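The robotics club at Clamside High meets in a room it shares with the yearbook staff. When I visited this winter, eight students were working on a project that had nothing to do with the usual competition field. They want a robot to fold laundry, starting with a jersey.

"We got tired of driving a box on wheels," the club's captain, a senior, told me. "Everybody has clothes at home. You can explain this one to your grandmother."

The club has worked on it since December. Their adviser, who teaches physics, said most of that time went into picking the jersey up. 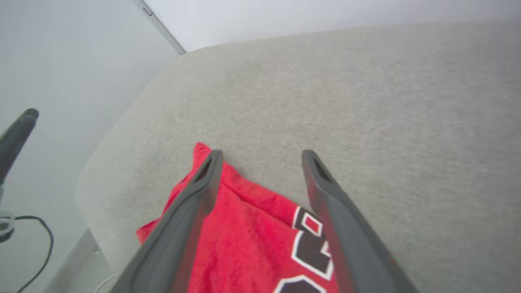

"A block has edges, and you know where they are," she said. "With cloth you grab one spot and everything else moves. The students thought they would be folding sleeves by the second week. They spent the second week on a hem."

The students take turns steering the arms by hand and recording each try. They have 200 recordings saved, and they go through them together to decide which ones to keep. A sophomore who handles the recordings said the bad ones take the longest to sort.

"Sometimes you can't tell why it missed," he said. "You watch it again and it looks like the good one."

I asked why they start with the jersey in a heap. The captain said that was the adviser's rule.

"If we lay it out nicely first, we did the hard part for it," she said.
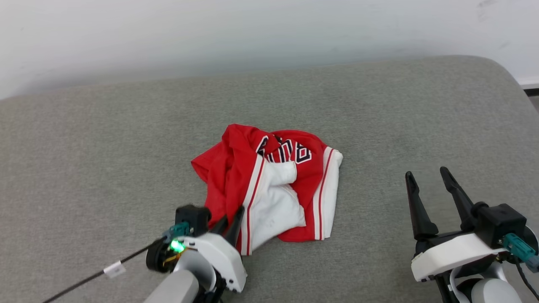
The club's two-armed robot and a red and white jersey.

The club will show the project at the Clanberg student fair, where each team gets three minutes with the judges. The goal for now is one fold, done without a student at the controls. The adviser would not guess at their chances.

"They ask me every meeting," she said. "I tell them to go label the recordings."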